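Arbeitsrecht II, Skript zur Sitzung 11: Befristung

So, heute also das Thema, bei dem in der Klausur erfahrungsgemäß die meisten Punkte liegen bleiben! Ich fange mit § 14 TzBfG an: Ohne Sachgrund geht eine Befristung höchstens zwei Jahre, und in dieser Zeit darf dreimal verlängert werden. Bitte lest Absatz 2 wirklich im Wortlaut (ja, auch Satz 2).

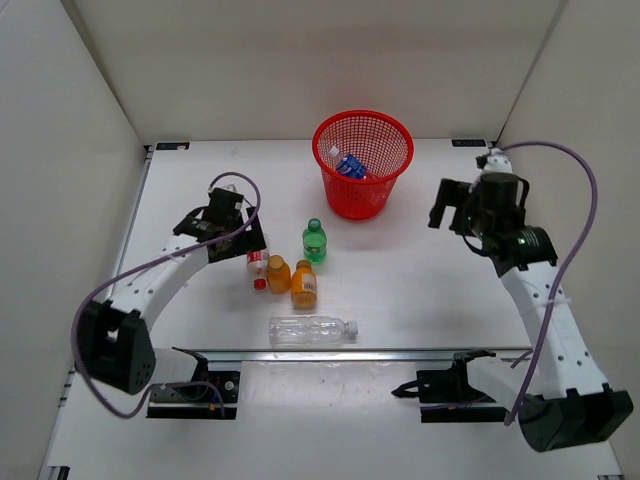
Abb. 1: Arbeitsplatz mit Flaschen und rotem Korb

Die Schriftform steht in Absatz 4. Fehlt sie, ist nur die Befristung unwirksam, der Vertrag selbst bleibt bestehen – das verwechseln viele. Und denkt an die Klagefrist von drei Wochen, § 17!

Zum Üben nehmen wir nächstes Mal den Fall Bondarchuk gegen Trerham, Reader S. 136.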